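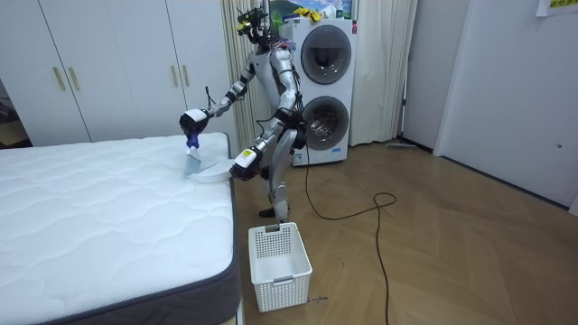
Mattress Care FAQ
Lamar Guest Rooms, host help pages
Print this page | E-mail this page

Questions we get over and over from hosts. Answers by Hazel Kapoor and Clyde Kowalczyk. Last gone over in November.

How often should I clean a mattress?
Guest room, every 4 months. Your own bed, twice a year is fine. Spills, right away, don't wait for the schedule.

Do I need to strip everything off?
Yes. Sheets, pad, protector, topper. Wash those while you do the mattress, saves half a day.

What goes in the spray bottle?
Cool water and a little dish soap. Few drops. More soap = more rinsing, and you can't really rinse a mattress. Mist it, blot with a white cloth. Don't scrub, don't soak.

Can I use bleach?
No. Yellows the fabric and the smell hangs around for the next guest.

What about baking soda?
Good for smells, not much good for stains. Mattress has to be dry first or you get paste in the stitching. Shake it on through a sieve, thin layer, leave it at least 5 hours. Overnight if the room is free.

How do I get it off again?
Vacuum with the upholstery head, slow, along the seams too. No vacuum in the unit? Soft brush and a dustpan gets most of it, then wipe with a barely damp cloth.
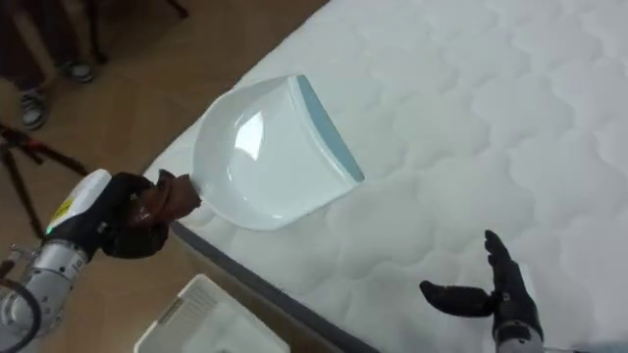

Dustpan over a quilted mattress.

Blood?
COLD water only. Hot sets it. Blot, fresh cloth, blot again. Old stains may never come all the way out, put a protector over it and move on.

How long till I can make the bed?
When it's dry all the way down, not just on top. Press a dry paper towel hard into the damp spot, if it picks up anything wait longer. Window open, fan on. Clyde once made up a bed too early at the Dumeck house and had to strip it again at 9 at night, so.

Should I flip it?
Only if it's two-sided. Most newer ones aren't, check the tag. One-sided, just turn it head to foot.

Do protectors really matter?
Yes!! Waterproof, zip kind if you can. Keep a spare in teh closet. Bultamero hosts can order them with the linens, same form.

Can I steam it?
Not memory foam. Springs ok on a low setting but drying takes forever. We don't bother.

I see little dark specks along the seam. Now what?
Stop. Don't move the bedding to another room. Bag it where it is, shut the door, call Alfredo Salazar on the host line before you book anybody else in.

When do I just replace it?
Sagging, springs you can feel, smell that comes back after two cleanings. Our oldest was nearly 13 years when it went, to long if you ask Hazel.

Question not here? Send it through the host form, we add new ones when we get a minute.

Print this page | E-mail this page
This site uses cookies to remember your settings. By staying on this page you accept our use of cookies. OK | More info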